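Workshop notebook, Mostine laboratory
Entry of 17/12/2024
Entered by: Etelka Fodor
Subject: hand pose filter, plate tracking and retargeting, Larneck branch

The purpose of the day was to find the source of the jitter in the right wrist pose, first noted by Noémi Sipos in her review of the previous batch. The fault shows as a sudden turn of the whole hand, lasting a few samples, after which the estimate returns to its former value. The finger joint angles are not affected. They come from the glove linkages by a separate path and remained steady throughout.

The log chosen for replay contains 2,049 samples. The tracker reported a valid pose for every one of them, so the fault cannot be put down to missing data. In 216 samples the right plate was matched to the wrong arrangement of dots, and the reported position stayed almost the same while the orientation did not. The present filter accepts any pose whose position is plausible. It makes no check on orientation, and this should have been dealt with when the filter was first written.

The same log was then run through the Bukero replay tool with the orientation check switched on. A sample is now refused if it differs too far from the predicted orientation, and the last good value is held for up to 10 samples before the stream is marked as lost. The limit is read from the settings file and must not be written into the code again.

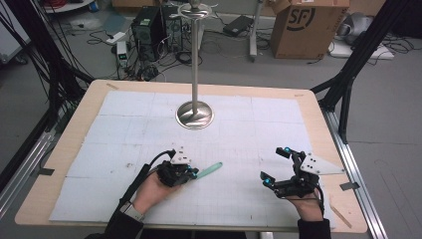 Both gloves on at the board, green piece in the left hand, pole stand behind.

With the check in place the sudden turns no longer appear in the replayed output. A slight lag remains when the wrist is rotated quickly, as the filter trusts its own prediction for too long. Lowering the smoothing on the right side reduced the lag but brought back some of the fine noise. Setting 6 was kept as a compromise. The left side has been left at its former value until it has been examined in the same manner.

A second matter concerns the time stamps. The glove stream and the plate stream are joined by order of arrival, and under load the plate stream falls behind. The planner then receives finger angles from one moment and a wrist pose from another. The Lockyer module already joins streams by capture time, and it is proposed that its method be adopted here. N. Sipos has asked that this be done on a separate branch, so that the two changes can be judged apart.

Outstanding:
Repeat the replay for the left hand.
Add a test for swapped plate orientation.
Record the value of every filter setting in the log header.
Move the joining of streams to capture time - to be complete before the February release.

Changes committed to the Larneck branch. Not yet merged.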